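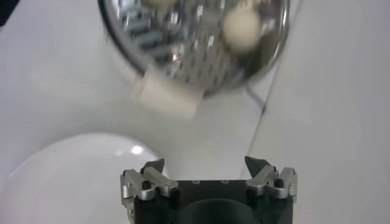
I've been to a fair few open days over the years, and most of them come down to a free pen and a man with a slideshow. The one at Hostwood last month was a good deal better than that. They build and fit out robot work tables for small food businesses, and the thing I'd gone to see was the Penent, their two-armed serving station (sold as a kit, you put it together yourself if you're brave). My sister-in-law and I run a little lunch counter, so anything that promises to handle buns while I'm on the till gets my attention! The gripper is what you notice first when you get up close. It's much plainer than I'd pictured, a black block with a pair of silver linkages and two dark wedge-shaped tips, and it opens wide enough that I stopped worrying about whether a decent-sized bun would fit.

The demo was steamed buns. Steamer in the middle, plate on the right, lid off to the left, and the job is to get buns between basket and plate without leaving finger marks all over them. If you've ever tried it with tongs in a rush you'll know why I was keen. They ran it through the afternoon, and you could wander up whenever you liked, which I did more often than was polite.

What I liked most was the pace of it, funnily enough. I'd expected either a blur or a snail, and it's a sort of steady, careful speed, like somebody on their second week in the job. A full plate took 7 minutes on my phone, setting up included. I'm quicker than that. But I'm not quicker than that while also taking card payments and finding the oat milk – and that's the comparison that matters to me.
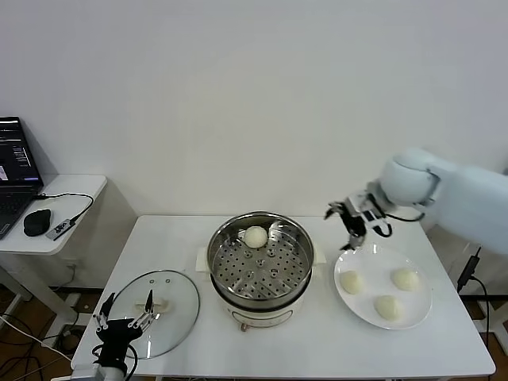

Buns on the plate, one in the basket, and the lid parked under the left hand.

The left side has a proper hand on it, with thin jointed fingers, and the right has the simple gripper on a pale blue arm. You can order the kit with grippers on both sides for less money. The chap on the stand reckoned most kitchens would want the hand for lids and handles, and I can see his point, though I'd want to live with it for a month before I paid the extra. The hand looks delicate to me. I did ask about cleaning and got a slightly woolly answer, something about wiping down and a cover you can buy separately. For a food business that needs to be nailed down, please, Hostwood! I can't go telling an inspector it's "wipeable".

Cables are my other grumble. There's a lot of black and white spaghetti on the floor by the little laptop table, and in my kitchen somebody would be flat on their back before the first delivery. They do sell a trunking pack (again, separately). The kit weighs 21 kilos boxed, going by the leaflet, so it isn't something you'd want to keep shifting out of the way either.

The software I was dreading, and it was fine. 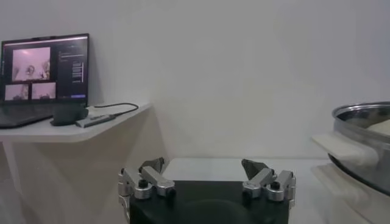

You show it the job a number of times, it has a go, and you put it right where it's gone wrong. I had a turn myself and got the hang of the basics before my tea went cold. The writing on the screen is far too small, mind you, and I had my reading glasses on. I'd plug in a bigger monitor straight away. There was a second stand from Corrigan with a similar set-up, and their menus were clearer, but it was single-armed and kept stopping to think, so I drifted back.

Now, money. The leaflet lists the tabletop mount on its own at £589, or £521 if you order through the open day, and the arms are priced when you ring them up. I never love that. Just print the number and let me have my little sit-down.

Would I buy one? I'm closer than I was. It did gentle handling better than I expected, and I enjoyed being allowed to get near it and ask daft questions. I'd hold off until the cleaning is sorted, and I'd budget for the trunking from the start. Four stars, and the missing one is for the cables.
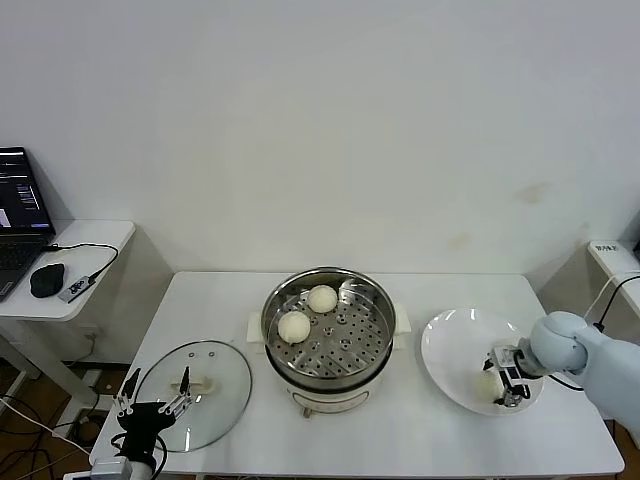

Triven: We've had the Penent in our bakery kitchen since April and I'd agree with nearly all of that. The wrist cover does come off for washing, but you need two sets or you're stuck waiting for one to dry. Get the hand if you can stretch to it, ours has been tougher than it looks.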